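Ticket: Etikettendruck Lager 2, Umlaute und ß fehlen
Status: gelöst (unter Vorbehalt)
Priorität: hoch, dann mittel, dann wieder hoch
Betroffenes System: Zalluria Lagerverwaltung, Modul Etiketten
Standort: Mikolach, Halle Süd

Meldung, 7:40 Uhr
Seit dem Update am Morgen druckt der Etikettendrucker am Packplatz keine Umlaute mehr. Aus »Türgriff« wird »T?rgriff«, aus »Schlüsselgehäuse« wird etwas, das man lieber nicht an Kunden schickt. Neustart bereits durchgeführt. Zweimal. Beim zweiten Mal mit Nachdruck.

Antwort Support, 8:15 Uhr
Bitte Drucker neu starten und erneut versuchen.

Rückmeldung, 8:20 Uhr
Siehe oben. Der Vollständigkeit halber ein drittes Mal gemacht. Ergebnis unverändert, der Drucker ist jetzt aber sehr ausgeruht.

Antwort Support, 9:05 Uhr
Danke. Bitte prüfen, welche Zeichentabelle in der Vorlage hinterlegt ist (Verwaltung, Etiketten, Vorlage bearbeiten, Reiter »Ausgabe«). Seit Version 11 erwartet Zalluria dort UTF-8. Ältere Vorlagen werden beim Update automatisch umgestellt.

Rückmeldung, 9:30 Uhr
Reiter »Ausgabe« gefunden, nachdem er im Reiter »Erweitert« versteckt war. Dort steht UTF-8. Die automatische Umstellung hat also stattgefunden. Dem Drucker hat das offenbar keiner mitgeteilt, der läuft weiter mit seiner alten Tabelle aus der Zeit von Version 8.

Testreihe:
Vorlage UTF-8, Drucker alt: Fragezeichen.
Vorlage alt, Drucker alt: Umlaute da, dafür ist das Eurozeichen weg.
Vorlage UTF-8, Drucker UTF-8 (am Gerätemenü eingestellt): alles richtig, genau bis zum nächsten Ausschalten. Danach wieder Fragezeichen.

Das erklärt wohl auch, warum die empfohlenen Neustarts so wenig geholfen haben.

Antwort Support, 10:10 Uhr
Die Einstellung am Gerät muss dauerhaft gespeichert werden. Im Menü unter »System«, »Sichern«, »Als Standard«. Bitte danach ein Testetikett mit ä, ö, ü, ß und € drucken.

Rückmeldung, 10:45 Uhr
Der Menüpunkt »Als Standard« ist ausgegraut. Er verlangt eine PIN. Die PIN steht laut Handbuch auf dem Beiblatt. Das Beiblatt liegt laut Inventarliste im Ordner »Drucker«. Im Ordner »Drucker« liegt die Garantiekarte einer Kaffeemaschine.

Antwort Support, 11:20 Uhr
Die PIN kann vom Händler zurückgesetzt werden. Anfrage an Cunport ist raus.

Zwischenstand, 13:00 Uhr
Cunport hat eine Rücksetzdatei geschickt. Einspielen per USB-Stick klappte beim zweiten Versuch, der erste Stick war dem Gerät zu groß. »Als Standard« ist jetzt anklickbar. Gespeichert, ausgeschaltet, gewartet, eingeschaltet. Testetikett: ä, ö, ü, ß und € vollzählig.

Anhang zu 13:00 Uhr: 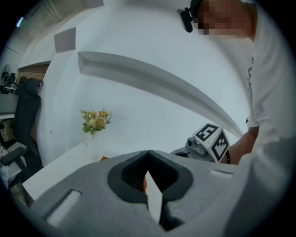
Anhang 1: Grauer Gerätekörper mit schwarzer Halterung, rechts eine vorgebeugte Person.

Rückfrage Support, 13:25 Uhr
Müssen bereits gedruckte Etiketten ersetzt werden? Der Barcode ist vom Fehler nicht betroffen, nur der Klartext.

Rückmeldung, 13:50 Uhr
Mehr als 20 Sendungen sind mit Fragezeichen raus, alle an Tennant. Von dort kam bisher eine Nachfrage: ob »B?gel« ein neuer Artikel sei. Wurde verneint. Die übrigen Etiketten am Packplatz sind neu gedruckt.

Abschluss Support, 14:10 Uhr
Ursache: Zeichentabelle am Drucker nicht mit der Vorlage umgestellt, Einstellung wegen fehlender PIN nicht speicherbar. Hinweis in die Updateanleitung aufgenommen, Abschnitt 10. Ticket wird geschlossen.

Nachtrag, 14:30 Uhr
Bitte noch offen lassen. Der Drucker im Versandbüro meldet sich gerade mit »Gr??e«. Neue PIN wird gesucht, der Ordner ist derselbe.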